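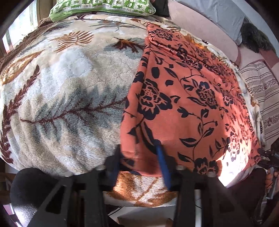
Libor Kuruc asked whether a bed with this many blankets on it can be called made or unmade at all, and whether anyone would agree on the answer. Fair question. We argued over it for most of July and the labels still show it.

Plorka bedding notes, README

Plorka is a small set of written notes on piled bedding: what is on the bed, what lies over what, and how a person would put it straight. It has 40 notes from 2 homes. That is not many, and I would be wary of anyone who draws a general rule about bedrooms from it.

What a note holds

One line for each blanket or pillow, with its main color and pattern. One line for the overlaps. A short free-text part on the order in which the writer would fold. Sizes are left out. We tried guessing them from how the pile looked and the guesses were poor.

Naming the blankets

Go by ground color first, then print: "orange, dark flowers" or "cream, brown leaves". Fiber names are banned unless somebody has read the care tag. "Fleece" and "plush" are allowed for texture, though I doubt the two note writers meant the same thing by them. Sunlight is a nuisance with the orange one, where a bright patch can pass for pink or peach. Write the color of the shaded part.
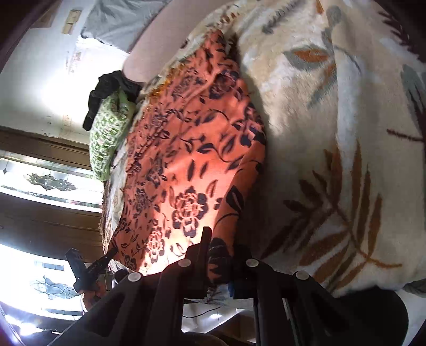
Folding order

The advice we started from said to take the top blanket first and work down. Sounds sensible – until two blankets wrap over each other and neither one is the top. In that case the note says "tangled" and the writer picks whichever has a free corner. Pillows come off before any of it.

Agreement

Arvo Peltonen and I both wrote up the same 31 beds. We gave the same fold order for 18 of them. I don't find that impressive, and I have left both versions in so you can judge for yourself.

Known problems

Loose dark clothing on a bed is listed as "other", which hides a lot. Headboard and sofa back get mixed up when a bed stands close to other furniture. There are no bunk beds or cribs. Nearly all the notes were written in daylight.

Changes

The "neatness score" is gone. It measured the mood of the writer. If you have an old copy with scores in it, ignore that column.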